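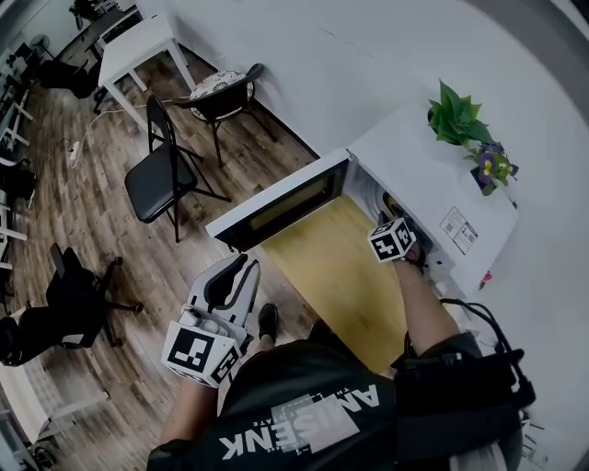
Jummai Briggs asked whether the Indano countertop oven may be cleaned while it is still plugged in, and whether the same steps apply to the older Ritness model. It must be unplugged first. The steps below apply to both models.

Section 20. Cleaning the interior

1. Press Stop and let the oven stand for 45 minutes after its last use.
2. Unplug the power cord at the wall outlet.
3. Open the door fully. Lift out the glass tray and the roller ring.
4. Wash the tray and ring in warm water with mild dish soap. Dry both parts.
5. Wipe the walls, the ceiling and the back corners with a soft damp cloth – do not spray cleaner into the vents.
6. Wipe the door seal and the inside of the door window.
7. Replace the ring, then the tray. Check that the tray turns freely by hand.
8. Close the door and plug in the power cord.

Note: The cover on the right inner wall is part of the oven. Do not remove it. If it is burned or torn, order part 207 from Flarnico.

Caution: Do not use steel wool, oven cleaner or bleach on any surface.

Caution: Do not run the oven if the door does not close flat against the seal. Contact an Essien service center.

Last updated: Oct 16, 2023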